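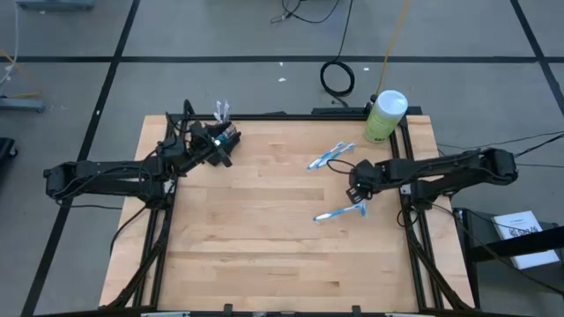
Where we've got to with the resit timetable

Hello Evdokia, and hello to everyone at the Christodoulou Fund who gets this forwarded to them. It's been a busy term and I'm writing this at half past four with a cold cup of tea, so forgive the rambling!

The main news is that the December resits went ahead at both colleges. We had 340 students entered across Prandon and Rurkton, and 261 of them now have their marks confirmed and posted on the results page. The rest are nearly all second-year accounting papers, which went out late to the outside examiner (my fault partly, I had the wrong postal address for her). I've been promised them before the end of the month and I'll chase again if they slip.

Gidus, the new results system, is mostly behaving itself. Students can log in with their roll number and see each paper separately, and they seem to like that much more than the old list on the noticeboard. We did have a bad morning when the page showed last session's marks to anyone who looked before nine. It was put right by lunch, and I wrote to everybody affected, but there were some very upset phone calls and I don't blame them one bit.

Money next. The travel grants have been a great success – 11 students from the far villages got their bus fares paid and every one of them sat all their papers. I'd love to offer more of these in the summer if you'll let me move what's left over from printing. Printing came in under budget, for once!

Still to do: the remark requests (the form is ready, the fee isn't agreed), the certificates for the leavers, and a proper rota for the exam hall at Rurkton, where we were 2 invigilators short on the last afternoon and I ended up doing it myself in my coat.

Could you let me know about the printing money before I book the summer buses?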